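Skikier finger set for CPU removal and seating
Service notice and current stock

Part: Skikier fingers, black, sold as a pair
Fits: Nekel wrist, both housings
Status: shipping, with a hold on the first batch

We sold the first batch of these as "gentle." Then the Trarkville bench called. Two of their processors had slipped out of the grip over an open socket, and one landed corner first on the contacts. The motherboard did not enjoy it. Hae-won Ra wrote the fault report, and it is shorter and ruder than ours.

The cause was dull. Our default closing force was set for a clean heat spreader, and a used one comes with thermal paste on it. Paste is slippery. We own several tubes of it and could have checked.

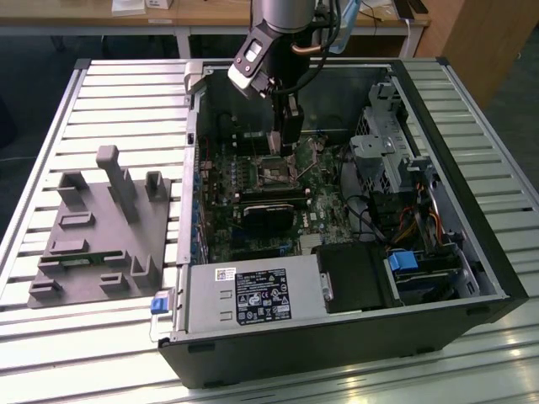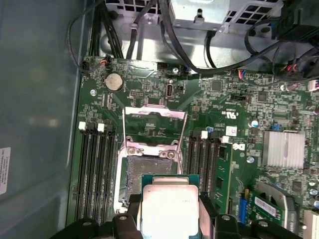
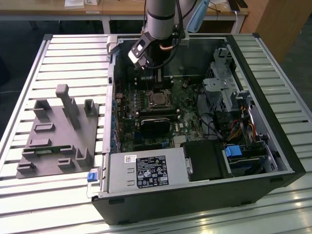 Work on a Dell tower, seen from the bench and, in the middle picture, from the wrist with a processor between the fingers.

What changed
Closing force is now 14 N by default, up from 10. The controller stops the arm if the fingers drift more than 2 mm after closing, and it no longer tries to fix the problem by opening them, a feature we regret.

If you have a first-batch pair
Stop using them over open sockets. Memory and cables are fine. Update Ryu to release 13, run the grip check with the arm parked away from the board, and send us the log. If the check fails twice, we swap the pair and pay shipping both ways.

Wipe the heat spreader before the pick. The old manual called this optional. Page 10 has been corrected.

Hands stay out of the case while the arm is enabled, including to catch a falling chip. Senyo Abugri tried it in October and got a bruised knuckle and no chip.

Returns: ask for Josiane Leclerc. Replies resume after 22nd December.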